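Furniture and the Everyday Interior
Handout 3: The small cabinet – open shelf, drawer, doors

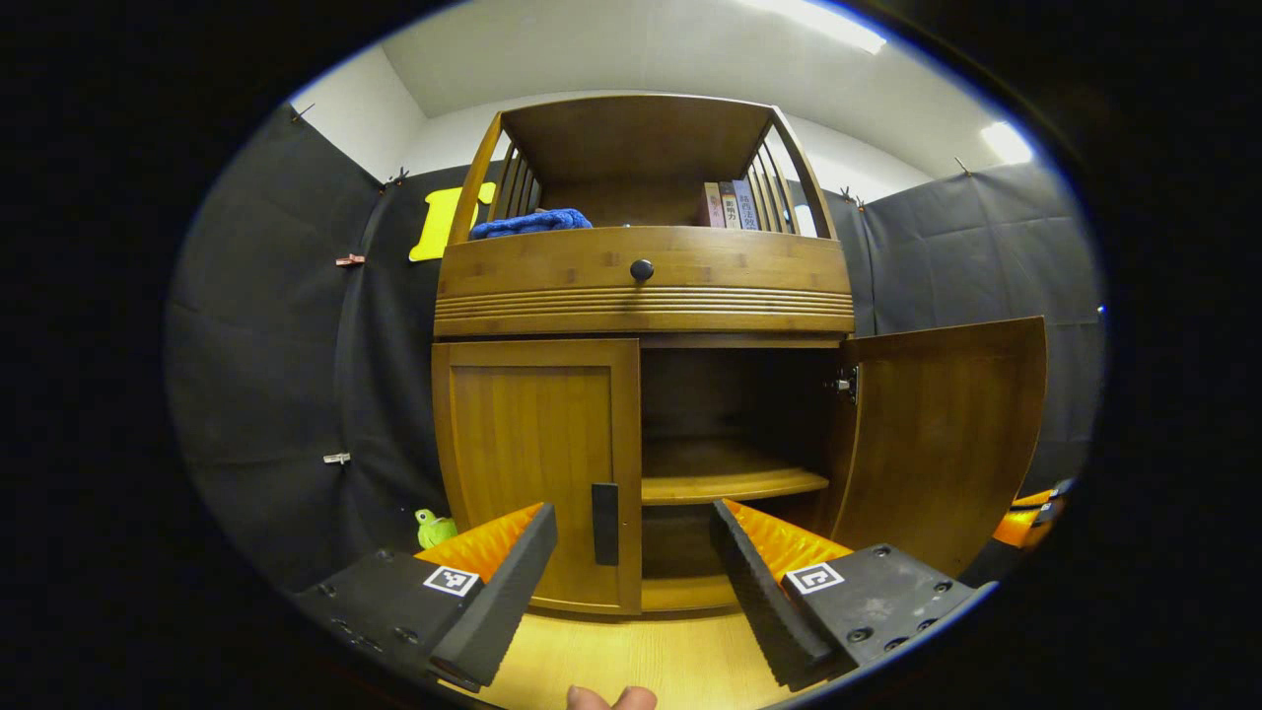 Yuxi Peng wrote in the margin of last term's handout that small cabinets are the dullest thing on the course, and could we please get back to chairs. I kept that note, and I've been arguing with it ever since! A chair has one job and does it in public. A small cabinet has to deal with what you want within reach, what you want near you but out of sight, and what you'd sooner forget you own, all on a footprint smaller than most coffee tables. I think it's one of the best things we look at all year.

1. Three kinds of storage

Start with the open shelf. Whatever goes there is on show, so it ends up being half storage and half display. A folded towel and three books are a perfectly ordinary load for it, and they behave in quite different ways. Books want something to stand against. A towel doesn't care, it slumps and fills whatever space it's given, and it will press up against a rail quite happily. Slatted sides suit both: they hold things in, they let light and air through, and from the side you can still see what's there.

The drawer comes next down. A single wide drawer is lovely for flat things (letters, cloths, chargers) and hopeless for tall ones. Wide drawers also like to be pulled from the middle, and a single central knob more or less tells your hand where to go. Ilse Verbruggen's reading for this week has a very good passage on knobs, pages 11 to 23, and I'd ask you to read it with a real drawer in front of you.

Last, the cupboard behind the doors. One inner shelf turns a single dark space into two, and that's usually enough. Notice how dim it gets in there even in a bright room – people put the things they use least at the back and then can't find them. Pale timber inside helps a bit. So does opening both doors, though hardly anybody does if one will do.

2. Curves and straight lines

Look at where a piece like this bends and where it stays straight. Rails that arc up to a flat top make the upper part feel light, almost like a little gallery, while the doors underneath stay flat and square and keep it all looking steady. A drawer with a curved front sits between the two and belongs a little to each. I find that really satisfying! Run a pencil along the outline in one go and you'll feel it in your wrist.

Then the surface. Horizontal grooves across a drawer pull the eye sideways and make a front look wider. Vertical grain in a door panel pulls it up. Put one above the other and a plain honey-coloured front has quite a lot going on, with no carving or paint at all. Black fittings do the rest: against a warm brown finish they read clearly from across a room.

3. A word on bamboo

A bamboo finish tells you about colour and grain, and not always about what's underneath. Bamboo is a grass, and boards are usually made from strips glued side by side, which gives those long narrow lines. Veneers and prints can look very similar. If you're handling a piece, check an edge or the underside of a shelf before you write "bamboo" in your notes, and if you can't check, write "bamboo finish" and leave it there. Juraj Lukáč lost marks for this in February and has been very gracious about it.

4. For the seminar

Choose one small cabinet at home or in your hall of residence. Spend a quarter of an hour on it and bring:

– a front view in pencil, doors shut, no ruler
– a second sketch with one door open, showing how far it swings and what it gets in the way of
– a list of what is kept in each part, as you found it (please don't tidy first)
– the height of the top in centimetres. Mine is 57 and I bump my knee on it weekly.

Fionnuala Nic Aodha will be running the second group. Tracing paper is in the plan chest, left-hand side, and the good pencils are to come back sharpened.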